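Mão robótica Lellusetti: a minha opinião depois de 22 dias na oficina partilhada

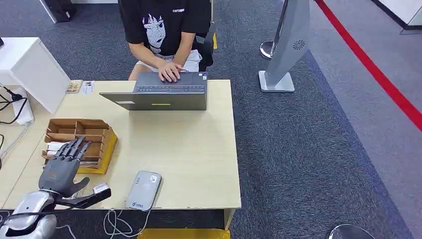 Nahuel Núñez acha que por 800 euros mais valia imprimir uma de raiz, e que os tendões da Lellusetti pedem afinação a toda a hora. Percebo-o bem, mas eu já passei um inverno inteiro a imprimir falanges (nunca mais!) e queria era chegar depressa à parte de programar, com o portátil ao lado e o organizador de cartão à mão.

A montagem no braço levou-me à volta de 8 horas, com muito chá pelo meio, e o manual é uma simpatia, tirando o capítulo dos conectores, que tive de ler quatro vezes. Os dedos fecham com uma suavidade que me deixou encantada! Já o polegar é teimoso e perde a calibração quando se desliga a fonte. O cabo também podia ser mais comprido. Dou-lhe 4 estrelas em 5, e em abril volto cá para contar como se porta com a atualização.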